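How to bring a picking arm into a small returns room

Published 1/26/23 by the Farnby workshop desk

These notes are for supervisors who have been told that an arm is coming and have to fit it around people who already do the work. They come from our own returns room at Farnby, where household goods and toys are checked, sorted and put back into stock. We use a Tulloner arm with a two-finger gripper, and the job software is Oltosis. Other makes will differ in the menus but the order of work should hold.

Before you start

Write down what each person does in a normal shift, including the small jobs that are in no procedure. Our list had 29 entries. Lifting things off the floor was one of them, and it was the one most people wanted rid of. Ask the staff to mark which jobs they would hand over and which they want to keep. Keep that sheet, as you will need it again at step 5.

Step 1. Choose one job

Pick a job that is dull, frequent and easy to stop halfway. Ours was picking up single items and placing them in a tray. Leave inspection with people for now. Judging whether a scuffed box can be sold again is quicker by eye, and staff will not trust the arm with it in the first month anyway.

Step 2. Rehearse it in simulation

Oltosis lets you build a room and run the gripper in it before anything is bolted down. Put in mixed items of different shapes and some furniture to get in the way. Run the job slowly, with the people who will work beside the arm sitting at the screen, and let them call the stops.

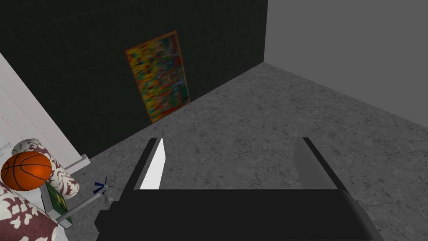 Give each person 15 minutes at the controls. Start with the fingers open and practise the approach only, then closing, then lifting. Round things and thin things need separate settings, so save a grip for each and name it in words the whole room uses. We had a grip called "P2 soft" for weeks and only one shift knew what it was for.

Step 3. Mark out the floor

Tape the arm's full reach, then a second line outside it where people may walk. If a trolley route crosses the inner line, move the route. The stop button must be within reach from both sides of the line. Have the installer confirm the layout against your site's risk assessment before the power goes on.

Step 4. Run it alongside people

For the first 2 weeks, keep the same number of staff in the room. One person minds the arm and the rest work as before. Change over at each break – minding is tiring in a different way from lifting, and attention drops. Log every stop with the time, the item and who cleared it.

Step 5. Rewrite the jobs

Go back to the sheet from the beginning. In our room 3 jobs went to the arm and two new ones appeared: minding it and clearing its rejects. Both need a line in the job description and a place on the training record. If minding is paid at a different rate, settle that before the trial ends. We left it late and it caused more bad feeling than the machine did.

Step 6. Review

Read the stop log with the whole shift present. Most of our early stops came from items lying too close to a wall for the fingers to get round them. The Kalniņš trays, which have a sloped side, cured part of this at the sorting end. For the rest, someone still walks over and moves the item by hand.

Repeat the review each January, and whenever the stock mix changes. New starters should do the simulation session before their first turn at minding, even if they have used an arm elsewhere.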